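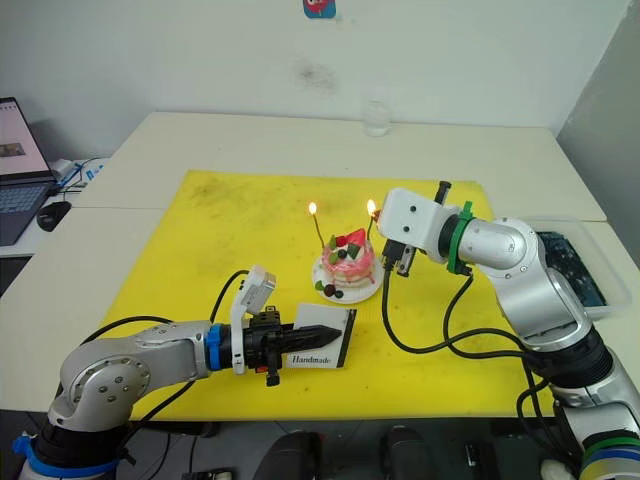 딸기와 짙은 색 베리로 장식하고 초 두 개에 불을 켠 작은 케이크. '손바닥 케이크' 과정은 7월에 시작한다.

검색어를 입력하세요 검색
공유 18 | 댓글 8
인쇄하기 | 이메일로 보내기

플레스텔, 작은 케이크를 처음부터 끝까지 직접 꾸미는 '손바닥 케이크' 과정 7월 개강
초에 불을 붙이고 손글씨 카드를 곁들이는 시간까지 한 수업에

생활 공예 공방 플레스텔(Flestel)이 7월부터 므레마(Mrema) 문화관 2층 작업실에서 '손바닥 케이크' 과정을 연다. 접시 하나에 올라가는 작은 케이크를 각자 꾸며 보고, 마지막에 초를 꽂아 불을 켜는 것까지 함께하는 수업이다. 봄에 열린 시범 수업에는 모두 216명이 다녀갔고, 정규 과정으로 만들어 달라는 요청이 이어져 여름 일정에 정식으로 들어가게 됐다.

이번 과정의 주제는 '흘러내리는 프로스팅'이다. 분홍색과 흰색 프로스팅을 겹쳐 옆면으로 자연스럽게 흘러내리게 하는 장식인데, 시범 수업에서 반응이 가장 뜨거웠다. 같은 색을 써도 농도와 붓는 속도에 따라 방울의 길이가 전부 달라서, 수업이 끝나고 케이크를 나란히 놓으면 닮은 것이 하나도 없다! 참가자들은 먼저 유산지 위에서 방울 내리는 연습을 한 뒤 케이크로 넘어간다.

윗면 장식은 딸기와 작은 베리, 초록 잎으로 한다. 딸기를 어디에 놓을지 정하고 나머지를 채워 가는 방식이며, 남은 베리와 잎은 케이크 밑동 옆 접시에 한 무더기 모아 둔다. 작은 케이크일수록 접시의 여백이 잘 보이기 때문에 이 마무리에도 시간을 넉넉히 배정했다. 접시는 무늬 없는 흰색 둥근 접시를 기본으로 쓴다.

과정을 기획한 카니니 므와큐사 강사는 "큰 케이크를 앞에 두면 다들 망칠까 봐 손이 굳는데, 작은 케이크는 표정부터 다르다"며 "프로스팅이 한쪽으로 많이 흘렀다고 걱정하시던 분이 그 자리에 베리를 모아 놓고는 제일 마음에 든다고 하셨을 때 정말 기뻤다"고 말했다. 이어 "초는 두 개만 꽂아도 충분히 잔칫상 같다. 불을 켜는 순간에는 매번 저도 같이 설렌다"고 덧붙였다.

카드 만들기는 시범 수업 뒤에 새로 들어간 순서다. 검은 테두리를 두른 작은 흰색 카드에 'Handmade' 한 단어를 필기체로 넣은 것을 기본 도안으로 하고, 원하는 사람은 받는 이의 이름이나 짧은 인사를 써넣을 수 있다. 카드 종이와 펜은 문구 업체 스타턴(Starton)이 제공한다. 글씨에 자신이 없는 참가자를 위해 따라 쓸 수 있는 연습지도 준비된다.

수업은 월별로 두 단계로 나뉜다. 첫 단계인 '기초'에서는 시트 다듬기, 프로스팅 농도 맞추기, 한 가지 색으로 흘려 내리기를 다룬다. 다음 단계인 '겹치기'에서는 두 가지 색을 층층이 올리고 과일과 잎을 배치한 뒤 초와 카드로 상차림을 완성한다. 기초를 듣지 않았더라도 집에서 케이크를 꾸며 본 경험이 있으면 겹치기부터 신청할 수 있다.

한 반 정원은 15명이며, 8세 이상이면 참여할 수 있다. 어린이는 보호자와 한 조로 앉고, 초에 불을 붙이는 일은 보호자나 강사가 맡는다. 견과류와 유제품 알레르기가 있는 참가자는 신청서에 적어 주면 재료를 따로 안내받는다. 앞치마와 도구는 작업실에 갖춰져 있고, 완성한 케이크는 상자에 담아 가져간다. 여름철이라 이동 시간이 긴 참가자에게는 보냉 가방을 챙겨 올 것을 권한다.

저녁반은 오후 6시 30분에 시작한다. 퇴근 후 바로 오는 참가자가 많았던 점을 반영해 시작 시간을 시범 수업 때보다 30분 늦췄다. 낮반은 오전 10시에 열리며, 가족 단위 신청은 낮반에서 우선 받는다.

개강에 맞춰 므레마 문화관 1층 복도에서는 워넌트(Wurnent) 사진 모임이 시범 수업 참가자들의 케이크를 찍은 작품 18점을 전시한다. 수업을 신청하지 않은 방문객도 무료로 볼 수 있다. 전시 기간에는 복도 한쪽에 카드 쓰기 탁자를 두어 누구나 한 장씩 써서 가져갈 수 있게 한다.

신청은 므레마 문화관 안내 데스크와 플레스텔 누리집에서 받는다. 재료비는 수강료에 포함되며, 단계별 세부 일정표와 준비물 안내는 신청을 마친 참가자에게 이메일로 발송된다.

문의: 플레스텔 교육 담당
자료 제공: 플레스텔

인쇄하기 | 이메일로 보내기
공유 18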